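Print this page
E-mail this page

Dratau Bin Cell Kit

The Dratau is a parts kit for setting up a bin picking cell on a table you already own. It is meant for people with a used industrial arm in a garage or a shared workshop, and for anyone putting one together with friends on weekends. The arm and the gripper are not part of the kit. What you get is the hardware that sits between the arm and the work: a mounting plate for the bin, a set of cable guides, a stop switch box, and the Vullex interface board that lets a PC read the gripper and the stop circuit over one USB lead.

The kit was drawn up by Gerrit Verbruggen after he rebuilt his own cell for the third time. Most of his changes had to do with cables and with bins that crept across the table during long runs. Both get more attention here than they do in most hobby kits.

Mounting the bin

The plate takes any straight-sided or sloped bin with a flat bottom. You can bolt it down, but we suggest running with clamps for the first few weeks. The spot you pick on day one is seldom the spot you keep. Put the bin where you want it, clamp one side to the table, and mark the corners with tape. When the bin gets knocked or taken off for cleaning, it goes back to the marks and you only need a quick check of the taught points. Drill when you have stopped moving things.

Steel, plastic and painted bins all work. A plain gray floor is easier for most vision software than a shiny one. Expect the floor to get scuffed.
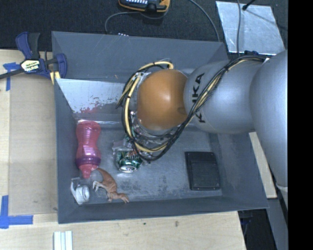
KUKA arm over a clamped bin, with a soda can, a pink bottle and a toy dinosaur among the items inside.

Cable routing

The cable guides come in two sizes and close with a screw. Leave enough slack at the wrist for the full turn in both directions, then tie the bundle and run the joint through its range by hand speed before you close the last guide. A loop that is too short pulls on the connectors. A loop that is too long drops into the bin ahead of the gripper and can sit between your camera and the parts. If you have to choose, go a little long and move the camera.

Check the ties every 200 picks at first. After 1000 picks with no change you can go to a weekly check.

What to practice on

Start with things that cost nothing to replace. Empty cans and soft toys with a clear shape are good early targets. Clear plastic is hard for most depth cameras - leave it until the rest is working. Flat black parts that lie close to the floor are hard too, and may call for a suction cup or thinner fingers.

In the kit

Mounting plate with slots, 500 mm long
9 cable guides with screws
Stop switch box with lead
Vullex interface board and USB lead
Printed setup guide and wiring sheet

You will also need

A sturdy table, fixed to the floor or weighted
At least one bar clamp
Cable ties and painter's tape
A guard or fence to suit your arm

Please note that the stop switch box must be wired into the arm controller's own safety circuit. The Vullex board only reads its state and does not stop the arm. Set the controller to its reduced speed mode whenever someone is inside the fence. If your controller came without papers, get the wiring confirmed before you connect the box.

Changes in the current version

Kits shipped since March have the longer slots in the mounting plate and a strain relief on the stop switch lead. Owners of the earlier plate can order the new one alone. The hole pattern is the same.

Orders and spares

The kit and all spares are sold through Kröger and Hovine. Guides and screws are sold singly. For questions on fit, send the outer size of your bin and the model of your arm with your message.

Page last updated Monday, April 20, 2026

Print this page
E-mail this page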